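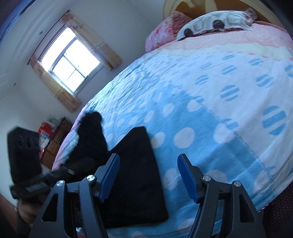
Mustach Pocket-Sprung Mattress

Home / Bedroom / Mattresses / Mustach

Supplied by Van Wijk, Rusamville
Available in single, small double, double and king size
Spring counts: 1000 or 2000
Made to order

Overview

The Mustach is a two-sided pocket-sprung mattress intended for daily use in private homes, guest houses and staff accommodation. Each spring is enclosed in its own fabric pocket and moves separately from those beside it, so that two people of different weights may share the bed with less movement passing from one side to the other.

The mattress is offered in two versions. The Mustach 1000 has a medium feel and is the version usually chosen for guest rooms. The Mustach 2000 uses a finer wire and a greater number of smaller springs, and gives a firmer surface with a closer fit to the body. Spring counts are stated for the king size. Smaller sizes contain proportionally fewer springs, and the exact count for each is given on the order confirmation.

Construction

The spring unit is placed between two layers of wool and cotton felt. The outer cover is a woven cotton ticking, hand-tufted through the full depth of the mattress to hold the fillings in position. Two rows of side stitching support the edge, and four handles are fitted to the long sides. The handles are provided for turning the mattress on its base and should not be used to carry its full weight.

The cover is sewn in place and cannot be removed. A washable mattress protector is recommended from the first night of use and may be added to any order.
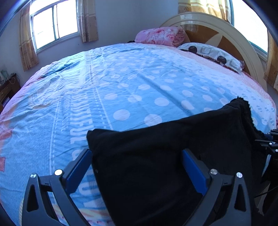 Orla Tessendorf
Product Information Officer, Van Wijk

Choosing a base

The Mustach may be used on a sprung divan, a platform-top divan or a slatted bedstead. On a slatted bedstead, the gap between slats should not exceed 50 mm. Wider gaps allow the underside of the mattress to sink between the slats, and damage of this kind is not covered by the guarantee. Double and king size bedsteads must have a centre rail with at least one leg reaching the floor.

A platform-top divan gives a noticeably firmer result than a sprung one. Customers who are undecided between the two versions of the mattress are advised to settle on the base first.

Sheets and bedding

The finished depth of the mattress is 300 mm. Standard fitted sheets are often cut for a shallower mattress and may pull away at the corners, particularly after several washes. Deep fitted sheets should be selected, or flat sheets of a generous size. Where a mattress topper is used, its depth must be added to that of the mattress when sheets are measured.

Bedspreads and throws should be taken off or folded back for a short time each morning. Wool and cotton fillings take up moisture overnight and benefit from the air.

Care and turning

For the first three months the mattress should be turned once a fortnight, alternating between end to end and side to side. After that period, turning once a season is sufficient. Body impressions will appear in the fillings during the early weeks. These are a normal feature of natural materials and will even out with regular turning.

The surface may be cleaned with a soft brush. Vacuum cleaners can draw the fillings out of place and should be avoided. Marks may be dabbed with a damp cloth and a little mild soap, and the area must be fully dry before the bed is made up again.

Delivery and fitting

Mattresses are delivered flat and are not rolled. Customers are asked to measure staircases, landings and door openings before placing an order – the king size in particular can be difficult to turn on a narrow stair. Removal of an old mattress can be arranged for a further charge, provided that it is clean and dry on collection.

Orders for Rusamville and the neighbouring districts are delivered by Van Wijk's own vehicles. Deliveries elsewhere are made by carrier to the ground floor only.

Related products

Zaner slatted bedstead, double and king size
Zaner platform-top divan, all sizes
Mustach mattress protector, cotton
Mustach deep fitted sheet

Page last revised 9 June 2021. Prices are available on request and are next due for review in September.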